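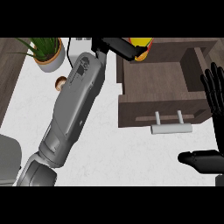
Receitas Gandine: conjunto de textos culinários em português

Versão de 4 de outubro. Mantido pelo grupo Wevden.

Conteúdo
O conjunto reúne 1.000 receitas caseiras transcritas de cadernos manuscritos, com ingredientes, medidas e modo de preparo em campos separados. Há 500 pratos salgados; o restante são doces, pães e conservas.

Formato
Um arquivo CSV em UTF-8, separado por ponto e vírgula. As medidas originais (xícara, colher, punhado) ficam em medida_orig. A conversão para gramas está em medida_g e pode vir vazia. 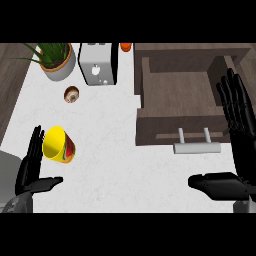
Bancada de mármore branco com veios cinza-claros, em imagem renderizada.

Limitações
A grafia antiga foi mantida. Em 80 receitas falta o tempo de forno. Os nomes regionais de ingredientes não foram unificados, portanto "aipim" e "mandioca" aparecem como itens distintos.

Uso
Livre para pesquisa e ensino, com citação do conjunto. Correções devem indicar o id da receita e o campo.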